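**Tarnonus 지갑 이름 서비스 설정 안내: 4장. 기존 도메인을 지갑 이름으로 연결하기**

개정 2021년 5월 21일, 정리 Palesa Gumede

3장까지 따라왔다면 지갑 프로그램이 설치되어 있고 복구 문구도 종이에 적혀 있을 것이다. 이 장에서는 이미 가지고 있는 웹 도메인을 지갑 주소 대신 쓸 수 있게 등록한다. 판매 페이지에는 "클릭 두 번이면 끝"이라고 적혀 있는데, 우리가 해 본 바로는 그렇지 않았다. 도메인 관리 화면에 들어가야 하고, 서명도 해야 하고, 수수료도 낸다. 긴 주소를 복사해 붙이는 데 불편이 없는 사람이라면 이 장을 통째로 건너뛰어도 지갑은 똑같이 작동한다.

### 4.1 시작하기 전에

- 도메인 등록 업체의 관리자 계정. 대리인 계정으로는 DNSSEC 메뉴가 보이지 않는 업체가 많다.
- 수수료로 쓸 소액의 잔고. 필요한 금액은 그때그때 다르니 블로그에 적힌 옛날 금액을 믿지 말 것.
- Tarnonus 지갑 2 버전. 이전 버전에도 '이름 연결' 버튼은 있지만 누르면 빈 창만 뜬다.

> **주의:** 이름을 연결하면 그 이름으로 지갑 잔고와 거래 내역을 누구나 조회할 수 있다. 회사 도메인이나 실명이 들어간 도메인이라면 한 번 더 생각해 보기 바란다. 홍보 자료에서는 이것을 '투명성'이라고 부른다.

### 4.2 도메인 쪽 설정

1. 등록 업체 관리 화면에서 DNSSEC을 켠다. 이미 켜져 있으면 그대로 둔다.
2. TXT 레코드를 새로 만든다. 호스트 이름은 지갑의 '이름 연결' 화면에 표시된 것을 그대로 쓴다.
3. 값 칸에 지갑 주소를 붙여 넣는다. 앞 네 글자와 뒤 네 글자만 확인하지 말고 끝까지 대조한다. 앞뒤만 비슷하게 만든 가짜 주소로 바꿔치기하는 악성 프로그램이 있다.
4. 저장하고 30분을 기다린다. '즉시 반영'이라는 문구가 떠도 기다린다.
5. 지갑에서 **레코드 확인**을 누른다. 초록색 표시가 나오지 않으면 4.4로 간다.

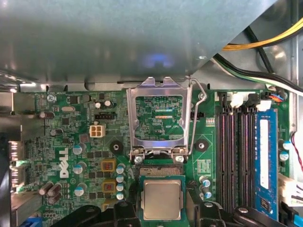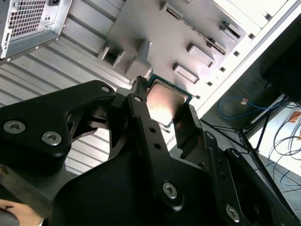 ### 4.3 지갑 쪽 등록

1. 지갑에서 **이름 가져오기**를 선택하고 도메인을 입력한다. 앞의 www는 뺀다.
2. 예상 수수료가 표시된다. 마음에 들지 않으면 취소하고 다음 날 다시 본다. 이 단계까지는 돈이 나가지 않는다.
3. **서명**을 누르고 내용을 읽는다. 요청 항목이 '이름 등록' 하나인지 확인한다. '토큰 사용 승인'이 섞여 있으면 거절하고 창을 닫는다.
4. 거래가 확정되면 **기본 이름으로 지정**을 누른다. 빠뜨리기 쉬운 단계인데, 지정하지 않으면 상대방 화면에는 여전히 긴 주소가 나온다.
5. 다른 지갑에서 이 이름으로 아주 적은 금액을 보내 본다. 도착을 확인하기 전에는 이름을 남에게 알려 주지 않는다.

> **참고:** Pikard 브라우저 확장을 함께 쓰면 서명 창이 두 번 뜬다. 고객 지원에서는 정상이라고 답했다. 우리는 이유를 듣지 못했으므로 등록하는 동안에는 확장을 꺼 두기를 권한다.

### 4.4 확인이 되지 않을 때

**"서명 체인을 찾을 수 없음"** 등록 업체가 DNSSEC을 켰다고 표시만 하고 상위 기관에 DS 레코드를 보내지 않은 경우가 대부분이다. 상담원에게 'DS 레코드 제출 여부'라고 콕 집어 물어야 한다. "전부 정상입니다"라는 답으로는 알 수 있는 것이 없다.

**"소유자 불일치"** 값 칸에 공백이나 따옴표가 들어갔는지 본다. Ntuli 관리 화면은 따옴표를 자동으로 붙이므로 직접 넣으면 겹친다.

**거래가 계속 '대기 중'** 수수료를 너무 낮게 잡았을 때 나타난다. 같은 거래를 새로 보내지 말고 **수수료 올리기**를 쓴다. Tshepo Mnguni가 시험할 때는 취소 버튼에도 수수료가 붙었다.

### 4.5 갱신과 이전

도메인이 만료되면 지갑 이름도 믿을 수 없게 된다. 다음 주인이 같은 절차로 이름을 가져갈 수 있고, 그 뒤 이름으로 보낸 돈은 그 사람에게 간다. 자동 갱신을 켜 두었더라도 결제 카드의 유효 기간은 따로 확인한다.

도메인을 팔 계획이라면 다음 순서를 지킨다.

1. 지갑에서 기본 이름 지정을 해제한다.
2. TXT 레코드를 지운다.
3. 이름을 알려 준 사람들에게 더 이상 쓰지 말라고 알린다.
4. 그다음에 도메인을 넘긴다.

Dreresia의 '평생 이름 보호' 상품은 이 안내서에서 다루지 않는다. 약관을 읽어 보았지만 무엇을 보호한다는 것인지 찾지 못했다. 7월에 약관이 바뀐다고 하니 그때 다시 읽고 5장에 적겠다.

이름이 아니라 주소로 직접 받는 방법은 3장에 있다. 큰 금액이라면 우리는 지금도 그쪽을 쓴다.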